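4. Setting up the hearing loop and the service recording

This section covers the loop amplifier and the recorder supplied with the Kollamley chapel sound system. Complete section 3 (pulpit and lectern microphones) first. Allow one evening, and do not start within two hours of a service.

4.1 Before you begin

Switch off the main amplifier at the wall. Check that the loop cable runs the full length of the skirting and is not pinched under the pews or the communion rail. Its resistance should match the figure written inside the cabinet door by the installer.

CAUTION: Do not run the loop cable beside the organ blower supply. Keep the two at least 50 cm apart.

4.2 Connecting the loop amplifier

1. Connect both ends of the loop cable to the terminals marked LOOP. Either end may go to either terminal.
2. Connect the lead marked SPEECH from the mixer to input 1.
3. Leave input 2 empty unless the organ has its own microphone.
4. Turn all controls fully down, then switch on at the wall.
5. Ask one person to read a psalm from the lectern at normal speaking volume.
6. Raise input 1 until the green lamp stays lit and the amber lamp flickers on the loudest words.
7. Walk each aisle with the loop receiver. Mark any weak seats on the plan in Appendix B.

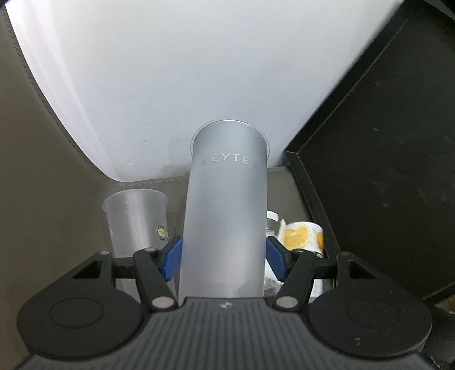

Photo: Paula Chiriac

Note: Sung worship is louder than reading. Repeat step 6 with a hymn before fixing the final setting. If the amber lamp stays lit during the hymn, lower input 1 by one mark.

4.3 Recording the sermon

1. Insert a blank memory card. The recorder does not overwrite old files.
2. Press and hold REC for two seconds. The red lamp flashes, then stays on.
3. Start at the Bible reading and stop after the closing prayer.
4. Label the file with the preacher's surname and the passage, for example TUDOSE PSALM 51.

Note: Prayers for named persons should be left out of any copy sent to housebound members. Press PAUSE before the intercessions and again after them.

CAUTION: Removing the card while the red lamp is on will lose the whole recording.

4.4 Fault finding

Loop silent, green lamp off: check the mute switch on the mixer, then the SPEECH lead.
Buzzing in all seats: switch off the dimmed lights over the chancel and test again.
Recorder shows FULL: fit another card. Fault code 18 means that the card is locked.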